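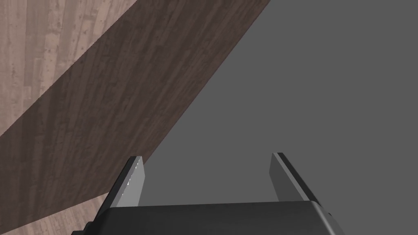
Second stop: the simulation room

The Thursday open house at Gomen's Beltville site runs in two halves. Our group had seen the machine shop before the coffee break, and after it we were taken upstairs to the room where the company gathers examples for its learning system. It is a long office with a row of desks, and each desk has a screen and a hand controller.

Everything on the screens is computer-rendered. The view most of the operators work from sits right behind the gripper, so you look out over a black housing and between two light gray fingers. On one screen the fingers were empty, with a plain gray surface past them and dark wood and a paler plank floor off to the left. The wood grain is drawn in a lot of detail. The gray part has no texture at all.

The job is simple to explain. An operator steers the gripper through a task, and the software saves the view and every movement of the controller. One saved run is called an example. The task set in use that day is called Buststead, and it needs 1000 good examples before training starts. A run that goes wrong is marked as such and kept in a separate folder.

Visitors were allowed to try it. I had a turn of 20 minutes and saved 3 runs, one of which was accepted. Depth was the hard part for me. With the view coming from behind the fingers, I kept stopping short of where I wanted to be. The guide said new operators usually need a few shifts to get past this.

Someone asked why they don't record everything on real arms. Gomen does both. The real arms are at the Bañuelos building across the road, which was closed to visitors. Simulated runs can be reset with one key, and the floor and furniture can be changed between runs.

The talk at the end had 59 slides and ran long, so there was little time for questions. If you go, take the early group and bring a sweater for the upstairs room. Parking is behind the main building, and lunch is not included.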